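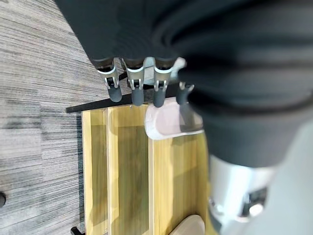
Wrist camera view during a recording, hand over the wooden part of the work area.

How to choose which recordings to keep for training the slipper task

In this tutorial I explain how we filter our demonstrations before we train a policy. The task is to handle slippers at a shelf with two hands. I wrote it for new people in the Salono project, but the same steps can be used with other tasks. You need the Negash viewer and write access to the episode folder.

Our first set had 935 episodes. After the filter we kept 511 of them, and the policy trained on the smaller set was better on the shelf than the one trained on everything. I did not expect such a difference.

Step 1. Open the head view and the wrist views together

Start Negash and load one episode. Put the head camera on the left and both wrist cameras on the right. Check that the clocks agree. If a wrist view comes late by more than 5 images, mark the episode as "sync" and go to the next one.

Step 2. Look at the first moment

Before the first motion, both hands must be inside the head view, with the fingers open.
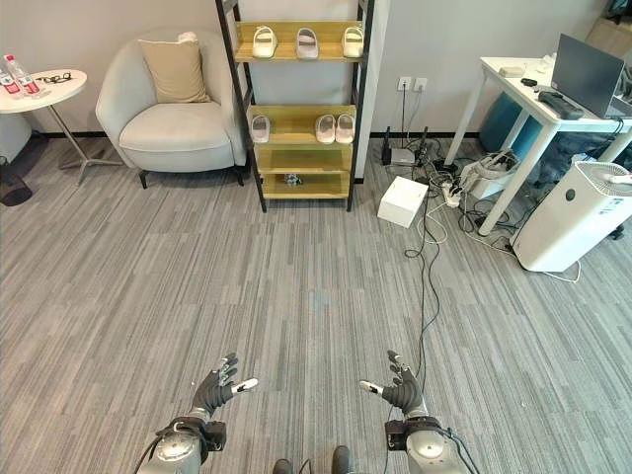
If one hand starts outside the view, the network has to guess where it is, and the first part of the motion becomes shaky. Furniture and cables in the background are no reason to delete an episode. We tried to crop them away and the result became worse.

Step 3. Check the contact in the wrist view

Play the part where the fingers come down to the slipper at quarter speed. Keep the episode if you can see at least two fingertips at the time of contact. When the covering of the hand hides all the tips, mark it as "hidden". 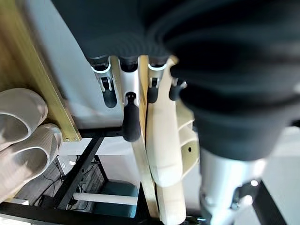
Step 4. Cut the waiting time

Operators often stop to think. Remove every pause longer than 500 ms, but leave the short one just before the grasp. Kirkbridge, our older script, removed this one too, and the hand then closed too early.

Step 5. Export

Write the list of kept episodes to keep.txt and run the Skakix converter on it. Do not delete the marked episodes from the disk.

Ataberk Değirmenci, last changed 27/09/2025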